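**Prester announces Warkcombe tableware line, with revised glaze and stacking geometry**

*For release in March*

WARKCOMBE. Prester, the tableware manufacturer, today announced the Warkcombe line of everyday plates and bowls for home and light catering use. The line replaces the Teketti series, which will remain in production until existing stock orders are filled. Replacement pieces for Teketti will be available on request for two years after that.

The Warkcombe line consists of a dinner plate, a side plate, a deep plate, a small bowl and a serving bowl. All pieces share one foot profile and one rim section. A buyer who owns a mixed set can stack plates and bowls in the same cabinet bay without spacers.

**Body and glaze**

Warkcombe pieces are made of a vitrified stoneware body fired once. The Teketti series was fired twice, with a separate glaze firing. Moving to a single firing required a change in the glaze, which now has to mature at the same temperature as the body. The new glaze was developed at the Prester works by a group led by Miyuki Sugawara, head of materials.

"The old glaze was forgiving and the new one is less so," said Sugawara. "We had to narrow the firing window and hold the kiln to it. What we get in return is a glaze that bonds to the body better at the foot, where most of our returns came from."

Returned Teketti pieces showed a recurring fault in which the glaze lifted in small flakes at the edge of the foot ring after long dishwasher use. In the Warkcombe line the glaze stops above the foot, and the bare edge is ground smooth. The ground edge also reduces scratching when pieces are slid on top of one another.

Color is applied in the glaze. No decals or printed decoration are used on any piece in the line. Slight variation in tone between firings is expected and is not treated as a fault. Retailers are advised to fill a single order from a single batch where possible. Batch marks are stamped inside the foot ring.

**Rim section**

The rim has been thickened and rounded on the outer side. Masanobu Murakami, who is responsible for shape design, said the change was made after chip reports were sorted by position on the piece. Chips on dinner plates were concentrated on the outer lip, and the earlier section was thinnest at that point.

"A thin rim looks good in a catalog," said Murakami. "It is also the part that hits the faucet. We added material on the outside and left the inside line alone, so the eating surface has the same usable area as before."

The rounded section adds weight. Prester considers the increase acceptable for home use. Catering buyers who load racks by weight should consult the data sheet supplied with each carton.

**Testing**

Each piece type was put through the company's standard wear program, which covers dishwasher cycling, thermal shock, edge impact and cutlery marking. Thermal shock is tested by moving a heated piece directly into water at 20 degrees Celsius. A piece passes if no crack is found after dye is applied and wiped off. Samples are drawn from production batches, and the batch is held until the result is recorded.

Cutlery marking is the gray line left by a steel knife on a glazed surface. It is a metal deposit and can be removed with a mild cleaning paste. The new glaze marks less readily than the old one but is not free of marking. The care card in the carton describes the cleaning method.

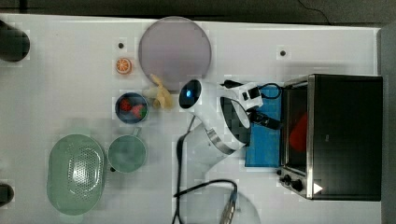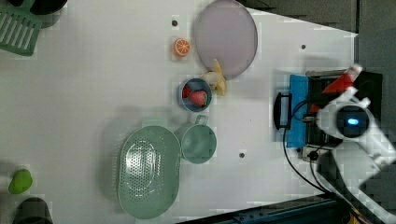 Shigeru Tsuji, who manages testing at Prester, said that dishwasher cycling remains the slowest part of the program. Detergent type affects the result more than water temperature does, and the test detergent has been changed to match the tablets most often sold to households. Results from the older detergent are not directly comparable and will not be quoted in Warkcombe literature.

**Packing**

Cartons for the new line contain no plastic foam. Plates are packed on edge in a folded corrugated insert, with a paper sheet between adjacent pieces. Bowls are nested and held by a die-cut collar. The carton and insert are made from the same grade of board and can be flattened and recycled together.

Fabian Grabner, logistics manager, said the on-edge arrangement was chosen after drop tests on flat stacks. In a flat stack the lowest plate carries the load of every plate above it. On edge, each plate takes only its own share. Cartons must be stored with the printed arrow pointing up. Breakage claims on cartons stored on their side will be reviewed case by case.

**Availability and ordering**

Warkcombe pieces will be sold as open stock and in boxed sets. Open stock orders from retailers are subject to a minimum of 100 pieces, which may be mixed across the line. Boxed sets have no minimum. Seconds will be sold only through the works shop.

Retailers holding Teketti display stands can keep them. The new dinner plate has the same outside diameter as the old one and fits the existing stand without adjustment. The serving bowl needs a wider cradle, which is supplied free with the first order.

Reto Pichler, sales director, said that the line will be shown to trade buyers at the Warkcombe works before it reaches stores. Appointments can be made through the sales office. Sample sets may be borrowed by retailers with an open account and should be returned in the original carton.

**About Prester**

Prester was founded in 1855 and makes stoneware and tableware for domestic and catering use. Its works and head office are in Warkcombe. A second design office operates in Miyazaki.

**Contact**

Trade inquiries: Reto Pichler, sales office, Prester, Warkcombe
Technical inquiries and data sheets: Shigeru Tsuji, testing department, Prester, Warkcombe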